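Keeping track of what we spend on tea

2 May 2023

I started writing down our household spending in December, mostly to find out where the food money was going. Rent and bills are easy because they never change much. Food was the part I couldn't explain.

Tea was the first surprise. We had been buying Gureo leaf tea from the shop on Grosmont Road, a packet whenever the tin looked low, plus Drulex bags for the mornings when there isn't time for a pot. Between the two we had 7 open packets in the cupboard at one point. Some had gone stale and tasted of the spice shelf.

So I cleared it out. Everything that still smelled of tea was kept and the rest went on the compost. I also stopped buying the large Chuang tins, which look like good value but take us most of a year to get through.

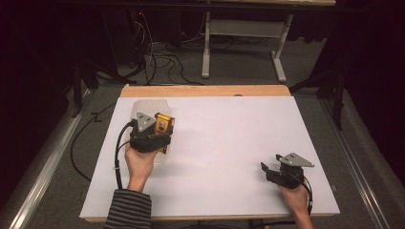
Storage turned out to matter more than brand. Leaf tea wants to be kept dark and away from anything with a smell, and a lot of what people use for it is wrong. A translucent white plastic container like the one on the board is fine for rice or pasta, but it lets the light in, so I wouldn't put tea in it unless it was going to the back of a closed cupboard. Old tins with a tight lid are better. I have three now, all from charity shops, and they are labelled with the month I filled them.

The other change was buying less at a time. I get one small bag of leaf and finish it before I get another. The morning bags stay in their box inside a tin.

I have not done the sums for the whole year yet. Coffee is next, and I expect that to be worse.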